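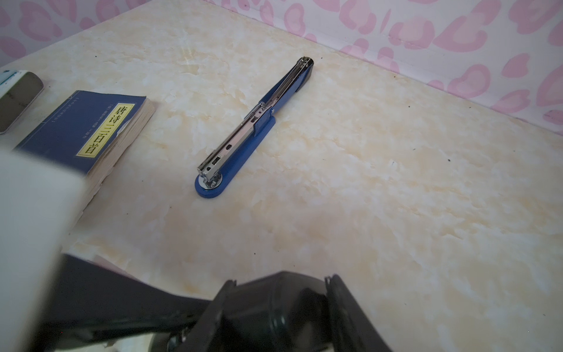 A long-reach stapler on the table, beside a worn-looking copy of Three Hundred Tang Poems.

Community & Learning | Books and Reading

Reading circle staples its way to a first booklet

By Sang-wook Cho
12 Nov 2020

The poetry reading circle at the Wunddale Library has been meeting in one form or another since May, and this month its members finally have something to hold in their hands for all that talking. It is a slim booklet of 40 pages, folded and stapled through the spine, with Tang dynasty poems in Chinese on the left and the members' own English versions on the right. The first run of 70 copies was put together over two long afternoons in the upstairs reading room, and I was lucky enough to be invited along for the second one.

The circle started small, with a few neighbors who wanted to keep up their Chinese and a few more who had never read a word of it and simply liked poems. They settled early on "Three Hundred Tang Poems," the anthology that so many Chinese families keep on a shelf somewhere, and they have been working through it at their own unhurried pace ever since. Some evenings they manage four or five short poems. Other evenings go entirely to a single line and what sort of moonlight the poet had in mind (I sat in on one of those, and I would happily do it again).

The idea of a booklet came up over the summer, when Magda Bednárik noticed that her folder of translations had grown too fat to close. She is a retired bookkeeper and a very good listener, and she offered to type everything up if the others would choose their favorites. They chose 15 poems in the end, after what she describes as a great deal of friendly arguing. Where two members had translated the same poem and neither version would give way, both went in, one after the other, and I must say those are some of the nicest pages in the whole thing.

Printing was done at Gosel Copy & Print on the corner, on a soft cream paper that takes the Chinese characters beautifully. The shop could have done the binding too, but the circle wanted to do that part themselves. The trouble was that an ordinary desk stapler won't reach the middle of a full sheet. You need one with a long arm, so that the paper can slide in flat and the staple can land right on the fold. A call went out in the library newsletter and a blue one came back within the day, on loan from the office at Broltonar School, where it is mostly used for concert programs.

If you have never used one of these, it takes a little getting used to. You line up the open sheets with the cover facing up, feel for the crease with your fingertips, and press down firmly and all at once – a timid push gives you a bent staple and a sigh from across the table. Each booklet gets two staples. By the middle of the afternoon everybody had a rhythm going, with one pair folding, another pair stapling, and a stack of heavy dictionaries pressed into service to flatten the finished copies. There was tea, and somebody's ginger cookies, and every so often the work stopped altogether so that a poem could be read out loud, first in Chinese and then in English.

"I learned these as a little girl, just by repeating them after my grandmother, and I didn't understand half of what I was saying," said Lin Bednárik, Magda's daughter-in-law, who checked the Chinese text for the booklet. "Now I hear my neighbors puzzling over them and I notice things I never noticed before."

Copies are available at the front desk of the library for a small donation, and everything that comes in will go toward new titles for the world languages shelf, which was down to a rather tired selection when I last looked. The circle would like to raise 900 dollars by spring. If the first run goes quickly, a second one will follow, and there is already talk of another booklet built around poems of the seasons – though Magda would like a rest from typing first.

New members are always welcome, and you do not need to read Chinese to join. The circle meets every other week in the upstairs reading room, and there are spare copies of the poems to share. Anyone with questions can ask at the desk, or just come up the stairs and pull out a chair.

Filed under: Poetry, Local Makers, Library News

Contact the newsroom | © 2020 Wunddale Neighbor | Back to top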